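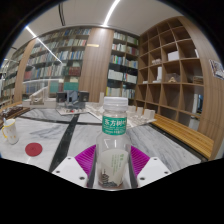
I've gone completely over to cold tea this summer and I want to tell everyone about it, so the vegetable garden update will have to wait (short version: zucchini, more zucchini).

I grew up thinking iced tea came in one flavour, which was peach, and that it was basically cordial with ambitions. My mum bought the powder in a tin and we'd have it after swimming with our teeth humming from the sugar. I still have a soft spot for it. But a couple of years ago I started buying unsweetened bottled tea on long drives and the first mouthful was such a shock, all grass and toast and nothing else, and by the end of the bottle I wanted another one. That was it for me!

The bottles add up though, both in dollars and in the recycling bin, so since January I've been making my own at home. It is ridiculously easy. You put leaves in cold water, put the cold water in the fridge, and go to bed.

I use a Poltari jug, the tall skinny one that fits in the fridge door if you take the shelf above it out and find somewhere else for the mustard. I've lost the mesh insert twice and found it both times in the cutlery drawer. Any jug will do, and so will a big jar and a sieve. My sister-in-law uses a saucepan with a plate on top and hers tastes the same as mine, which annoys me a little after what I paid.

Now the leaves. There's a small tea shop in Nurness called Tanasarn, up the stairs next to the shoe repair place, and I've become one of those people who goes in for one thing and comes out with a paper bag full of samples. They do a jasmine green that I think is the best place to start, because cold water brings the flowers up and leaves most of the bitterness behind. Then there's a roasted oolong that smells like the inside of a bakery. I didn't expect to like it cold and I've now been through three bags of it.

Black tea I'm still working out. The breakfast blend we drink hot with milk came out thin and a bit sulky. A smoky one came out tasting like the morning after a campfire (my partner loved it, so there you go, more for him). I've had better luck with a plain Clestitz loose leaf from the supermarket, left in for a full day and then poured over a slice of orange.

My basic method, for anyone who wants to have a crack:

One heaped tablespoon of leaves to a litre of cold water. Filtered if your tap water tastes like a pool, and ours does from December onwards.

Lid on, into the fridge, overnight for green and a bit longer for oolong.

Strain it before breakfast. If you forget and leave the leaves in until dinner it'll be stronger, but it won't be ruined the way hot tea would be.

Drink it within 2 days. After that it goes flat and starts to pick up whatever is next to it, and I can report that jasmine and leftover curry is a no.

I've also been freezing the last of each batch in an ice cube tray, and this is my favourite discovery of the lot. Oolong ice cubes in a glass of plain soda water! They melt slowly and the drink gets more interesting as you go. I took a thermos of them to the cricket and had to fight off the kids.

A few of you asked in the comments about caffeine. I don't know enough to give you a proper answer. All I can say is that I sleep fine if I stop at lunch, and that the afternoon I drank a whole jug of green while painting the laundry I was still wide awake at 30 minutes past midnight, reorganising the linen cupboard. If you're touchy about it, try roasted barley instead. It has a lovely nutty flavour and you can drink it right through the evening.

Next on my list is a white tea I've been saving, and I want to try mint from the garden with the jasmine, if the caterpillars leave me any. If you've got a favourite leaf for cold brewing, please tell me in the comments, especially if it's a black one. There's room in the fridge door for a second jug once we finish the pickles.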